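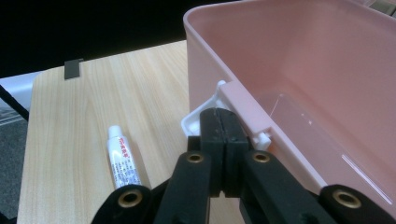
Re: [storage-swap] Are lidded bins with hinges worth the money?
Date: 7/18/25

Quoted message:

> Hello list,
>
> We are finally clearing out the spare room and I want to do it right this time. The last round of bins came from the grocery store and the lids have all gone off somewhere together. I am looking at the Volladon ones with the attached lid. They cost a good deal more than the plain kind. Does the hinge hold up? Also, is it a mistake to buy clear ones? My sister-in-law says clear bins just let you look at the mess from outside.
>
> And what do people use for labels? I have tried masking tape, which falls off, and a marker, which doesn't, and I regret both.
>
> Thanks from the spare room.

Your sister-in-law is right about clear bins, but I would buy them anyway for anything you need more than twice a year. Looking at the mess from outside beats opening four boxes to find the mess you wanted.

On hinges. I have owned both kinds for long enough to have opinions my family is tired of. A separate lid is fine on a bin that sits on the floor by itself. Put that bin on a shelf and you will need to take the whole thing down, find a place for the lid, forget the place, and then stack something on top of the open bin "for now." A hinged lid stays with its box whether you deserve it or not.

What goes wrong is nearly always the same thing. People lift the bin by the lid. I have done it, my kids do it, and a grown man who moved my couch did it while I was telling him not to. Full of winter coats, you will get away with it. Full of magazines, you will be picking up magazines. Check how the hinge is fixed before you buy. If it's a separate piece, you have some hope of replacing it. If it is just a thin fold in the same plastic, then the day it splits you own a bin with a loose lid, and you could have had that cheaper.

I can't speak for the newest Volladon bins. Mine are from the old line and I bought 9 of them at a closing sale, where I would have bought nearly anything. Two have cracked lids and the rest are fine. The Arnudach ones are stiffer and stack better, but the corners are sharp and they are an inch too deep for standard shelving, as I learned after putting up the shelving. Measure the shelf. Then measure it again at the back, where the wall leans in. My house was built by people who considered a right angle a matter of taste.

Buy all of one kind. This is the only advice I would fight for. In April I helped a neighbor empty a garage with 64 bins in it, and I would swear no three of them stacked. Half the lids fit nothing. We found one bin that contained only lids, and none of them fit that bin either.

Size: go smaller than you think. The giant ones look like a bargain until they are full of books, at which point they are furniture. I keep the big ones for bedding and pillows and nothing else. Anything I have to carry down the stairs goes in a size I can hold against my hip with one hand free for the rail.

Labels. I went through a phase with a Fotix label maker. It makes a lovely label. It also eats a cartridge every time you change your mind, and I change my mind a lot, so I ended up with beautiful printed labels describing things that had moved out years before. Now I use index cards in a clear sleeve taped to the short end. Pencil, so it can be erased. The short end matters, as that is the side facing you on a shelf. I put mine on the long side the first time and spent a whole winter reading them sideways with a flashlight.

Don't write "misc." I had five boxes of misc. and they bred.

Somebody here once recommended numbering every bin and keeping a master list in a notebook. I tried that too. It worked wonderfully until I put the notebook in a bin. If you are a tidier person than I am, it may be worth another look, and I believe the archive still has the thread, all 138 messages of it, most of them about what kind of notebook.

One more thing on the spare room. Sort before you shop. I know the bins are on sale and I know how it feels to come home with a stack of them. But you will fill whatever you buy, and then you'll have a spare room full of very nice bins. Do the sorting with grocery bags and old boxes first, then count what is left.

I still have a Noguchi crate with a good lid if anyone near me wants it. It holds records or a medium cat. No shipping, pickup only, and please bring your own magazines.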